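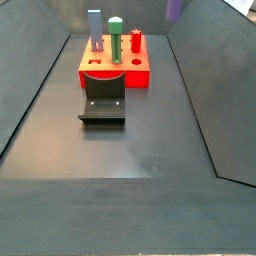
Slide 1. The Pralside bench kit: board, bracket and bin, with the blue, green and red pegs in the board.

Speaker notes, Rastetville automation meetup. Yeison Correa presents, Hongjun Lei takes the pricing questions.

Opening (2 minutes)
Say who we are. We run a small test lab and we bought the Pralside kit with our own money. Pralside has not seen these slides.
The talk is a review. People want to know if they should order one, so give the short answer early: yes for insertion practice, no if you need a full assembly task.

What you get
One board with shaped holes, a set of pegs, a black bracket that stands against the front of the board, and a bin with sloped walls. The arm and gripper are separate. Pralside will quote for them, but we used what we had.
The list price was $219 when we ordered in December. Shipping to us was extra. Do not quote a shipping price from the stage, because it depends on the region.
Setup took Hongjun an afternoon, most of it spent on finding a spot for the fixed camera.

Why the bin matters
Ask for hands: who has lost a part off the edge of a table overnight? Wait for the hands.
The walls slope, so a dropped peg tends to slide back to the floor of the bin, where the arm can get at it. On a flat table our old setup stopped until somebody walked over.
The drawback is reach. A wide gripper can touch the wall when it goes for a part in the corner. Measure your fingers before you order.

Next slide. Point out the star-topped peg at the right of the board. It is nearly the same red as the board itself. Our color-based detector had trouble with it, and we ended up using shape. If you plan to use color only, ask Pralside for the other board color.
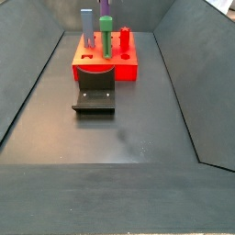
What we measured
We logged 2,781 insertion attempts over the whole test. Keep this part short and send people to the handout for the table.
The round shapes were the easiest for us. The star was the worst, and most of the misses were small rotation errors.
We reset the bin by hand every 30 attempts during the first part of the test. Later we let the arm do its own resets, and the rate of good insertions did not change much.
Mention the dust. The bin is dark and every speck shows on camera. Wipe it down before you record anything you want to train on.

Compared with the Ulden set
Ulden sells a similar board without a bin. It costs less and the pegs fit looser. Han, the lab down the hall, uses it for first-week students and likes it. If you only want to teach pick and place, buy that one.

The wrist view
Let the slide sit for a few seconds before talking. With the cylinder between the fingers, part of the star hole is hidden behind it. Explain that this is why we kept the fixed camera as well.

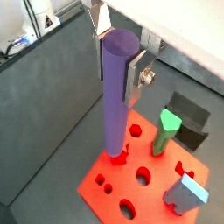

Slide 9. Wrist camera, purple cylinder in the gripper over the board.

Questions we expect
Spare pegs: sold one at a time, ask Hongjun for the part list.
Other grippers: we tried only the two-finger one. Say so.
Can we share the logs: yes, email Yeison after the session.
If there is time left, go back to slide 1 and leave it up during questions.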